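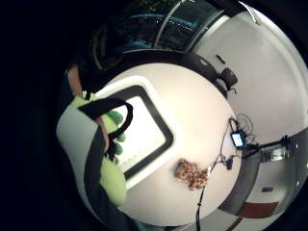
Tablet-like device on the round white table, gloved hand on the left side of it.

Workshop notebook, Rirkgate trail and paddle shed
April 29, 2020

A long one today, so put the kettle on before you start, Noman. I've had no one to talk to but the radio and you are going to get all of it.

Still on the Warraich route notes. For anyone picking this book up cold, Warraich is the old lake-and-portage loop that we want to get back onto the map before the park people decide what to do with the north end. My part is the guide sheets and the campsite cards, Noman's part is the boats and anything with a hinge on it, and the painting side we share, badly. The sheets were meant to be finished in March and you all know how March went.

First job this morning was the portage between Tandow and Jisumen. I have three different lengths for it written down in three different places, and I'd like to shake whoever did that, except that two of them are in my handwriting. I went back to the pacing notes from last summer, when we walked it twice with the canoe and once without, and worked it through again properly. It comes to 3,185 paces of mine, landing to landing, counting from the flat rock at the Tandow end and not from the sign, which has moved. I have now written that in ink on the master sheet. Please nobody use the number off the old photocopy. Noman, your paces are longer than mine and I don't want a second figure in brackets, we tried that and everyone who tested the sheet read the wrong one.

The wording for the middle stretch still bothers me. I had "gentle climb through birch" and I remember very well sitting down on that gentle climb with my head between my knees while my niece went past me singing. I've changed it to "steady climb, good resting log at the bend". If the log has gone over the winter we'll have to change it again, but it was a big old thing and I'd be surprised.

Campsite cards next. I've done 7 so far, all on the east shore of Jisumen, in the new layout with the landing at the top and the tent ground underneath. I like them very much! The old ones put the view first, and I do understand why, I wrote them, but when you come in with a headwind and two tired children you want to know where to put the bow, and the sunset can wait its turn. Site names are staying as they are. I know there's a feeling that "Porridge Point" isn't dignified, but people remember it.

Did a bit on the painting page after lunch. This is the one for the back of the sheet, about the painters who used to come up by train and sketch on the small islands. I have cut it and cut it and it's still too long, which anyone who has shared a tent with me will believe. What I've kept is the bit about the wooden sketch boxes, how they'd sit with the box open on their knees and the panel slotted in the lid, and the suggestion that people stop at the second island and try a quick one themselves. I gave it a time of 15 minutes. My own from that spot took a good deal longer and looks like a plate of sprouts, but there's a breeze in it, I think, and it's pinned over the vice if anybody wants to be kind.

Mixing notes while I have them in my head. For the far shore at dusk I had been using too much blue. Tried it today with a touch of the red earth and a fair bit of white and it sat back where it should. For the pines, keep off the tube green altogether and make it from yellow and black. It looks like mud on the palette and like a pine on the board. Let the ground colour show through between the trunks. I primed three small panels with the leftover orange and stood them on the shelf by the window, so mind your elbows.

Boat things, mostly for Noman. The long canoe wants its gunwales oiled again, the bow end especially, and there's a soft place in the yoke on the left where my shoulder goes. I pressed it with a thumbnail and didn't like it. Could you look before we carry that boat anywhere? The short one seems fine. I turned it over, swept out half a pine tree and a quantity of old raisins, and turned it back. The spare paddle has had its second coat of varnish and needs rubbing down before the third. I'd do it, but you always redo it after me.

Printing: the card stock we like comes at 90 sheets to the packet, and one packet should see us through the first run with a few over for mistakes. I haven't ordered it. I'd like the spelling checked first, by someone who isn't me.

Left for next time:
- redraw the inlet at the south end of Tandow, the pencil line has it far too wide
- ask Noman which side he landed on at the beaver dam
- west shore cards, none started
- find the lid for the turpentine jar
- write to my cousin about the old railway timetable she has in a drawer

Going home now by the canal path. The light has gone lovely over the allotments and I mean to walk slowly. Kettle's descaled, by the way, and the biscuits in the blue tin are for sharing.

Atif Farooqui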